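Search this site... Go
14 shares | 2 comments

So the Sorkthorpe open day was back this September, and I finally went! The line was already out past the parking lot by 10, mostly families, and I nearly gave up and went for pancakes. Glad I didn't.

We started in the Nwankwo wing with the bandage table and a wall of old bone saws (my kid loved the saws, naturally). Then upstairs to the surgical skills floor, which was what I'd come for. I've had stitches twice and never once watched how they're done, so a whole room about sewing people up was right up my alley - squeamish friends, look away now. 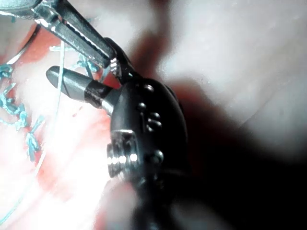

One woman behind me in line kept saying that it was the thread that got her, because she quilts and she'd snap anything that thin in a minute. We ended up talking thread for ages! There was a practice bench with foam pads from Ollix, and you got two tries at tying a knot using long tweezers. My first one fell apart. My second one held, but it was about as pretty as a shoelace tied by a toddler. The quilter's was perfect, of course.

The Jesto coffee cart downstairs had run out of everything but decaf and lemon bars, so we had lemon bars. I also picked up visitor sticker number 272, and it's now stuck on my fridge. Parking was free, the elevators were slow, and the gift table only takes cash - bring small bills if you want one of the little plush kidneys. They were down to the last box when we left.

2 comments | Share this post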